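Rechercher un message, un compte, un mot-clé

Fil sur le kit de bras Drindari, que j'ai acheté avec mon propre argent. Je l'utilise depuis janvier pour un atelier de tri de formes. Je donne le prix, le montage, ce qui va et ce qui m'agace.

2/ Le kit coûte 1 425 € chez Stusell, port compris. Dedans : le bras à monter, la pince, les servos, la carte de commande, l'alimentation et un sachet de visserie. Les panneaux et les blocs du tri de formes sont à part, je les ai eus par Rajan, qui les vend à la pièce.

3/ Le montage m'a pris 6 heures, étalées sur deux soirées. La notice est en anglais et en allemand, pas de français. Les schémas suffisent pour la base et l'épaule. Pour le poignet j'ai dû écrire au support, parce que l'ordre des câbles n'est indiqué nulle part.

4/ Réponse de Sevim Akyol, du support Stusell, le lendemain matin : un PDF d'une page avec l'ordre des câbles. Très bien. Il devrait être dans le carton.

♡ 41 Commentaires 9 Partager

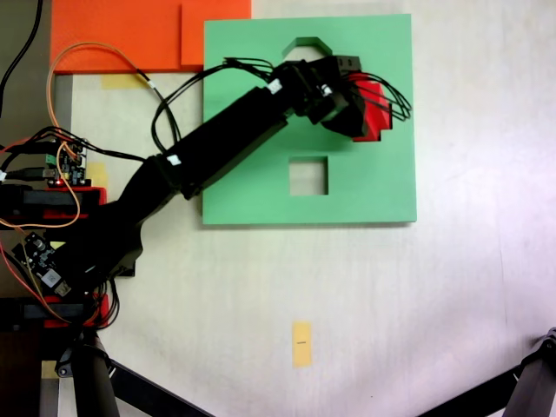
5/ La pince est la partie du kit que je trouve la mieux faite. Les mors tiennent un bloc sans que j'aie à forcer le couple. Par contre, regardez la boucle de câbles qui sort du côté du poignet, au-dessus du panneau vert : il n'y a ni gaine ni guide dans le kit. J'en ai commandé à part, 3 € le mètre.

6/ Le bloc rouge à crans est le plus pénible à placer. Les blocs simples passent à peu près à n'importe quelle orientation. Celui-là demande un poignet bien réglé, et le zéro du poignet bouge quand on éteint l'alimentation. Il faut refaire la calibration à chaque démarrage.

7/ La calibration se fait par le logiciel fourni. On amène chaque axe à la main dans la position du schéma, on valide, on passe au suivant. Trois minutes quand on a l'habitude. Le logiciel tourne sous Linux et Windows. Sous Mac, Narayanan Poojary a essayé et n'a jamais vu le port série.

8/ Sur la répétabilité, j'ai fait un essai simple : même bloc, même trou, 20 passages avec la même trajectoire enregistrée. 17 posés correctement, 3 posés de travers sur le bord. Pour un kit à ce prix ça me va. Pour de la production, non, et le vendeur ne le prétend pas.

9/ Le bruit : un sifflement des servos à l'arrêt quand le bras est tendu. On s'y fait. Lavanya Alva, qui travaille dans la pièce d'à côté, ne s'y fait pas, donc je coupe le couple dès que je ne m'en sers plus – attention, le bras retombe d'un coup, gardez la main dessous.

♡ 28 Commentaires 14 Partager

10/ Question posée plusieurs fois en message privé : quelle place il faut. Une table ordinaire suffit. Prévoyez de la marge derrière pour l'alimentation et les fils, et fixez la base. Les deux serre-joints conseillés par la notice ne sont pas fournis.
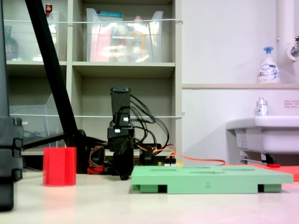 Le bras à la verticale, pince vers le bas, avec le bloc rouge hexagonal et le support vert.

11/ Pour les pièces de Rajan : les supports verts sont solides, rien à dire. Les trous sont un peu justes à mon goût. J'ai passé un coup de papier de verre fin sur deux d'entre eux et ça a réglé la question.

12/ J'avais hésité avec le Skurport. Parvathi Nair en a un et me l'a prêté un week-end. Pince moins précise, mais câbles internes et notice en français. Si vous n'avez jamais monté de bras, prenez plutôt celui-là. Si vous voulez pouvoir démonter et changer un servo vous-même, le Drindari est plus simple à ouvrir.

13/ Pièces détachées : j'ai dû changer un servo de coude. Commande passée chez Stusell, reçu en quatre jours, remplacement facile avec un seul tournevis. La garantie a couvert la pièce, le port était pour moi.

14/ Ce que je demanderais pour la prochaine version : un guide-câble au poignet, la page de Sevim dans le carton, et un zéro qui reste en mémoire. Kumaresan Pillai m'a signalé un script qui enregistre la calibration sur le PC – pas encore testé, je mettrai le résultat à la suite de ce fil.

15/ Je le garde. Les fichiers de trajectoire sont à disposition, demandez-les en message privé en précisant votre version du logiciel, les formats ont changé entre la 1 et la 2.

♡ 63 Commentaires 22 Partager

Contact · Conditions · © Tous droits réservés · Haut de page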